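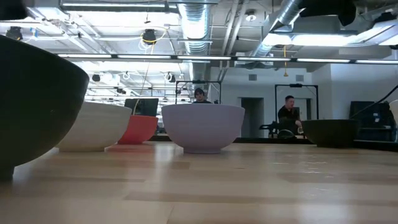 Bowls on the long table, dark one nearest.

I have been suspicious of the one-bowl people for a while now. You'll know the sort of article. A person with very clean shelves tells you that your whole household could eat everything out of a single shape of bowl, if only you bought the right one, and then there is a link to the right one. It's usually white. It usually costs more than my kettle.

So when the bowl question came up again at our place (the cupboard over the sink no longer closes) I decided to do the opposite of what the articles say and get the lot out on a table where I could see them. White, red-orange, lavender, two dark ones. None of them match. I had it in my head that seeing them in a row would make it obvious which had to go, the way people claim it does with jumpers. It did not do that. They looked rather good, which was no help at all.

The method I was half following comes from a booklet called the Plinerberg system, which a neighbour passed on to me and which I suspect had been passed on to her. It runs to 40 pages, and a fair share of those are about gratitude. The useful part is a rule: if you haven't reached for a dish in 25 days, it leaves the house. I have problems with this. I don't reach for the big dark bowl in 25 days unless people are coming over, and then I need it badly, for salad or for rice, and nothing else we own will do. By the Plinerberg rule I'd be giving it away every month and buying it back before Christmas.

The lavender one is the real argument. It came from Jõgi, the homewares place that used to be next to the chemist, and I bought it for the colour, which every sensible guide says you must never do. It was going to be a fruit bowl. Then it was a porridge bowl, then the thing keys went in, and these days it's the first one everybody grabs. I've no explanation except that it sits nicely in the hand. I'd been told pale glazes show every scratch from a spoon. Maybe they do if you go looking with a torch. I haven't.

The white one I expected to defend and now I'm not sure. White is supposed to be the safe choice, goes with everything, never dates. Fine. But it has a small foot, and I don't trust it with soup on a tray. The guides are very keen on a narrow foot because it looks elegant. I'd like to see the author of the guides carry one up the stairs.

The red-orange one stays because I like having something that colour about in winter. That's not a system, I realise.

As for the wide dark olive one, Drikov calls that shape a "pasta coupe" in its catalogue, and I would like to register an objection. It's a shallow bowl. It has always been a shallow bowl. Since the shops started giving them names the price has gone up, and the noodles behave exactly as before. Mine is very good for noodles, all the same, and no good whatsoever for cereal, as the milk goes for a wander the moment you lift it. If you only have room for one shape, I'd say don't make it this one, whatever the magazines are up to this year.

I also looked into stacking, since that is what the cupboard trouble comes down to. Flirnisden sells a wire riser that is meant to double your shelf space. I've owned two. What they double is the number of things you have to move to reach the bowl at the back, and the legs leave marks in the shelf paper. A folded tea towel between the heavy ones does the same job for nothing and stops the grinding noise.

Where I've ended up: nothing has gone to the op shop. The big dark bowl now lives on top of the fridge, which I always said I'd never do, and the cupboard closes if you push it with your hip. I may have another go in September, when the soup season is done and I can see straight. If you've tried the 25-day rule and it worked for you, I'd be curious to hear it, but please tell me how many bowls you've bought since.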